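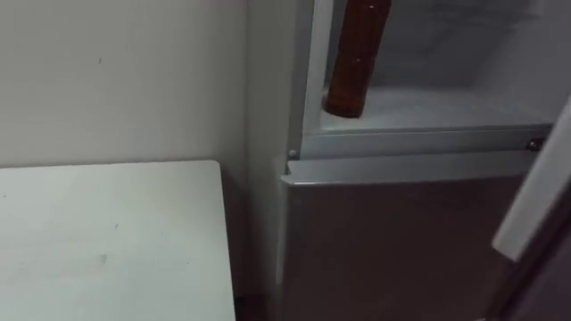 Why does my robot hand keep pushing after the thumb has already touched the bottle?

The thumb is most likely running with its factory force limit and not the one you set. Read the limit back from the hand controller after a full power-off, and keep people out of reach of the arm until the number you read is the number you wanted.

Hilport Community Help > Arms and Hands > Faults and Safety
Viewed 3,006 times

Zeyu Peng
Posted 11/27/23

Hello everyone, and thank you in advance for reading, I know this is a long one. I look after a small fetch-and-place setup at the Rivside workshop. We have a Hirnby arm with a five-fingered hand on it, run through an Akande hand controller, and the job sounds so simple when I say it out loud: pick up a bottle of tea from a white table and put it in the upper compartment of the refrigerator standing next to it, or go the other way and bring one out.

It ran nicely for weeks. I was so pleased with it that I invited my sister over to watch! Then we had a power cut over the weekend, and when I brought everything back up in the morning the hand had turned into a bully. It comes in from the side with the palm facing the bottle, the thumb arrives first, low down, and then where it used to pause and wait for the fingers to curl around, it just keeps going. The bottle slides, tips, and goes over. Twice it rolled right off the table and into the gap beside the fridge, and once the thumb pinned it so hard against the fingers that the plastic folded in and the cap started to weep. I hit the stop button on that one, and my heart was going for a good while afterwards.

Things I have already tried:

Recalibrated the camera. Bottle position looks fine, the hand goes where it should.
Swapped the bottle for a new, full one of the same kind. Same thing.
Slowed the whole approach down by half. The push is slower but it is still a push.
Checked the settings page on the laptop. The thumb force limit says 40 percent, which is what I set back in April.
Looked for an error. There isn't one, which is the part that bothers me most.

I should add that I sometimes reach in to straighten the bottle between runs, and after seeing that plastic fold I have stopped doing it. Am I looking at a worn thumb motor, a bad touch sensor, or something I did myself? I would rather not send the hand away if it can be helped.

marlowbench

Sounds like the sensor. Ours did something like this and we replaced the thumb tip and it was OK after. Could also be the table, if it's slick the bottle will slide no matter what you do. Try a rubber mat.

gritty_lu

Oh, I feel for you, I have been exactly where you are, right down to the thumping heart. Please don't order a thumb tip yet! I think your settings page is telling you what the laptop remembers and the hand is doing something else.

The Akande box we have keeps two copies of the force limits, a working copy and a saved copy. When you type a number into the page and press Apply, it goes to the working copy. It only goes to the saved copy if you also press Store, and on the version we have, that button is on a different tab (I have grumbled about this for as long as I have owned it). So you can run happily for months on a working copy, and then the first real loss of power wipes it and the controller wakes up with factory limits. Meanwhile the laptop still has your old number in its own file and shows it to you with a perfectly straight face. No error appears, as far as the controller is concerned nothing is wrong.

What I would do, and please do it in this order:

Press the stop, and take the bottle away.
Leave the arm stopped and power up only the hand.
Open the live values tab (the settings page won't help you) and press Read From Device. Write down the thumb limit and the limit for each finger.
If the thumb isn't at 40, set it, press Apply, then Store, then turn the hand controller off at the wall and count to twenty.
Turn it on again and read the values again.
Close the hand on something soft before you let it near a bottle. I use a rolled-up sock.

Do check the fingers too. I fixed only my thumb the first time around and then had four fingers squeezing at full strength against a gentle thumb, and that was its own kind of mess.

One thing on marlowbench's mat idea - it is a good idea for later, a bit of grip under a bottle never hurt, but I wouldn't add it while you are hunting for this. With a mat the bottle will stay put and the hand will just press harder, and you won't see the slide that is warning you now.

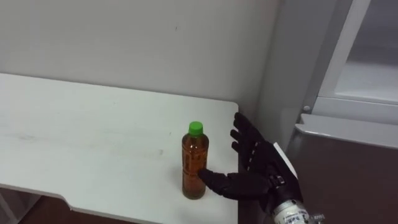
Hilport Community Help Digest, Issue 93

Zeyu Peng

Gritty, you dear person. I read your reply over breakfast and went in early to try it. Read From Device gave me 100 on the thumb and 100 on all four fingers, with the laptop page sitting right next to it saying 40, cheerful as anything. I set them all, pressed Apply, found Store (second tab, all the way at the bottom, under the network settings, why?), pulled the plug, counted, and they came back correct.

The sock survived. After that I let it do the real thing, starting slow and with me standing well back by the door, and the thumb now touches and waits for the fingers the way it did before. We haven't had a bottle go over since.

I have changed two other things that might be useful to whoever lands here next. The startup script now reads the limits from the hand itself and refuses to enable the arm if any of them differ from the file, and I tested that by putting in a wrong number on purpose. And the rule here now is that no one reaches onto the table unless the stop is pressed in, however crooked the bottle is. I had let myself get much too casual about that.

I may still get a mat.

gritty_lu

So glad! Add the startup check to the wiki if you have a minute, the page on power cuts only talks about the arm. And do check the wrist limit while you are in there - ours is stored separately, on yet another tab.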